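In Praise of the Gray Binder

Every February I get a little urge to throw out all the paper in the house. It passes, usually by lunchtime, but while it lasts I am quite dangerous, and I have learned to stay away from the shelf where the lever arch files live. I would regret it by spring.

I know how this sounds. Everything is supposed to be scanned now, and tucked away somewhere with a search box on top, and my nephew has shown me very patiently how it works. I did try. For 3 years I scanned the lot — water bills, the boiler papers, every letter from the Fourie clinic — and I ended up with 3782 files, most of them named after the minute I made them. Finding the guarantee for the Venano stove took me a whole evening. My mother would have had it in her hand before the kettle boiled.

What a lever arch file asks of you is so modest. You punch two holes, you lift the lever, you put the newest sheet on top, and you write a word on the spine if you are feeling organized. Then you stand it up with its neighbors and go make supper. I like the finger hole best of all, that little metal ring at the bottom of the spine, put there by somebody who had clearly struggled to pull a fat binder off a tight shelf. I like that the board gets grubby where people handle it, too, so that a file you really use looks used.

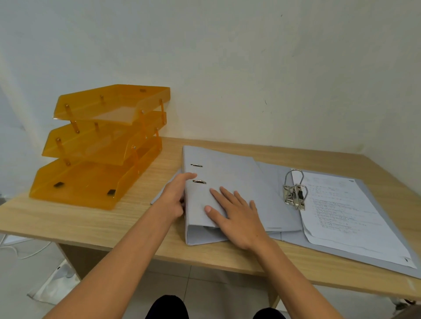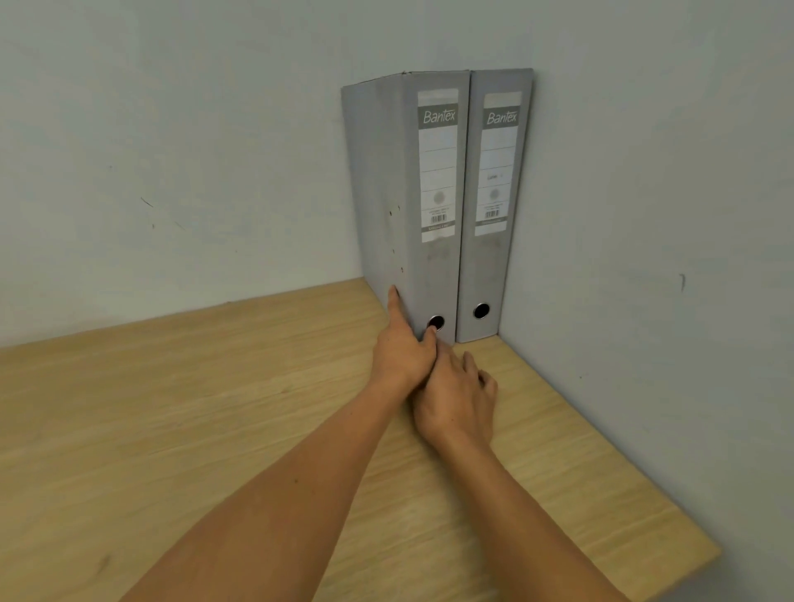 Gray board and metal-ringed finger holes, same as ever.

When I said some of this in the Coneck newsletter, Hjørdis Öberg wrote back that I was being sentimental, that binders are where paper goes to be forgotten, and that she had cleared 40 of them out of her late father's house in Rimow without finding more than 4 sheets anyone needed.

I have thought about her letter a good deal, and I think she is partly right. A binder will let you keep anything, and it never complains. If you don't open it once a year and pull out the stale things (parking receipts, I am looking at myself here) it turns into a very tidy trash can. So now I do a weeding, one binder at a time, with the radio on, and I find I rather look forward to it.

But I did want to ask her about those four sheets. I would bet they were in the front of a file, with a word on the spine in her father's handwriting, and that she found them the same afternoon she went looking.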